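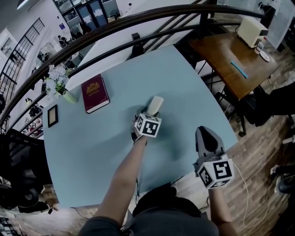
Step 1: Clear the table and put the cubes on

So you've got your Sterkik handheld gripper kit out of the box and you want to record your first demos. Great! I've been using mine since October and I still mess up the setup if I rush, so here's the order that works for me.

Each gripper gets its own marker cube on top. Push it down until it sits flat, then give it a little wiggle. If it moves, take it off and try again (a loose cube will wreck a whole session, ask me how I know). Run your cables off to the side so you're not dragging one across your props every time you reach for something.

Pick a few everyday things to work with. A hardcover book, a small vase of fake flowers, a picture frame, stuff like that. I like a plain light blue tabletop under them, but use what you've got.

Step 2: Learn to squeeze gently

The finger pads have a fine mesh-like texture and they hold better than you'd think. New people squeeze way too hard! Start with something small and round, close the jaws slowly, lift, hold for 2 seconds, put it back. Do that 12 times with each hand before you try anything fancy.

Step 3: Calibrate

Open the Kidham app that comes with the kit, pick "Two hands" and turn both grippers slowly so the cubes get seen from every side. You want a score of 93 or better. Mine usually gets there on the second try. If yours doesn't, turn on more lights and go again.

Step 4: Record a short one first

Do one short task, stop, and watch it back before you do a long run. I once recorded 200 clips with the left gripper set up as the right one. That was a fun Wednesday.

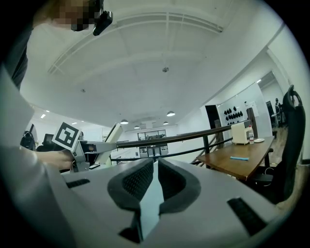 Annatjie Nel: Does the calibration stick if I take the cubes off to pack everything away? I have to clear my table every night and I'm getting a different score each morning.

Hi Annatjie! No, you need to redo it every time a cube comes off. I leave mine on and store the grippers in a deep drawer, and I only recalibrate if the score drops.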